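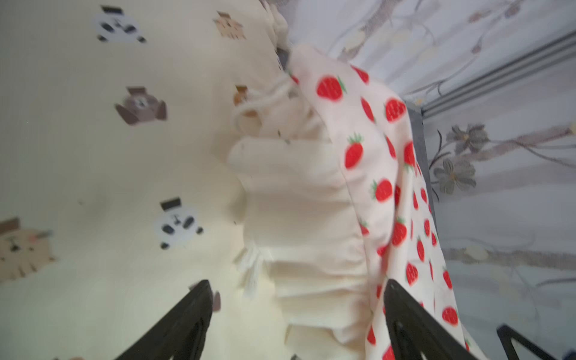

The Fevley Lunar Surface Glove – Display and Handling Edition

The Fevley is a full-size replica of an outer glove of the kind worn for work on the surface of the Moon. It is made by Sovham for museums, science centres, schools and private collectors. The glove is supplied singly, left or right, or as a matched pair, and may be ordered for static display or for supervised handling.

Each glove is cut and stitched by hand in the Sovham workroom under the direction of Lertchai Chaimongkol, who drew the original pattern. The outer layer is a heavy woven cloth in off-white, with a grey woven panel across the palm and the inner side of each finger. The fingertips are moulded in blue silicone rubber. The cuff extends well past the wrist and closes with a strap and a flat buckle. A metal wrist ring in red or blue is fitted as standard and turns freely, although it does not lock to a sleeve.

The glove is built up in 7 layers. This gives it the bulk and stiffness which visitors often remark upon when they first try to pick up a small object with it. The handling edition has a removable inner lining, so that the part in contact with the hand can be washed separately. A spare lining is included in the price.

Fevley gloves are not protective equipment and must not be used as such. They are not airtight, and they offer no protection against heat, cold or chemicals.

Display stand

The Trollen stand is sold separately. It consists of a weighted base and an upright post, over which the glove is lowered. The post is 19 cm high and is padded at the top so that the fingers keep their shape. A small label holder is fixed to the front of the base. The stand may be used with gloves from other makers, provided that the cuff opening is at least 11 cm across.
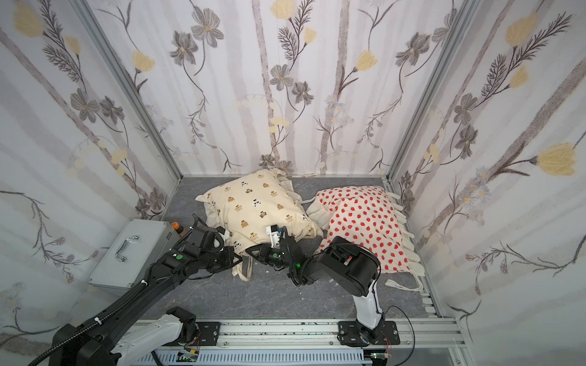
Two pillows against floral wallpaper.

Care and storage

The outer glove should be cleaned with a soft brush and, where necessary, a damp cloth. It should not be soaked, machine washed or ironed. Silicone fingertips may be wiped with mild soap and water. Gloves on permanent display should be kept out of direct sunlight, as the outer cloth will yellow over time. When not on show, the glove should be stored flat in the box supplied, with the tissue left inside the fingers.

Linings may be washed by hand at a low temperature and must be fully dry before they are put back.

Ordering and delivery

Gloves are made to order. Customers should allow 11 weeks for delivery of a single glove – pairs may take longer, and an expected date will be given when the order is confirmed. The workroom is closed for part of August, and orders received during that period are entered in the book when it reopens.

Schools and registered museums may apply to borrow a handling glove before placing an order. Loans are arranged through the Phromma Education Service, which also supplies the printed teaching notes on the lunar landings. The borrower is responsible for return carriage and for any loss or damage.

Specifications last revised 15/08/2023. Colours of cloth may vary slightly between batches.

© Sovham. All rights reserved. | Contact us | Terms of sale | Back to top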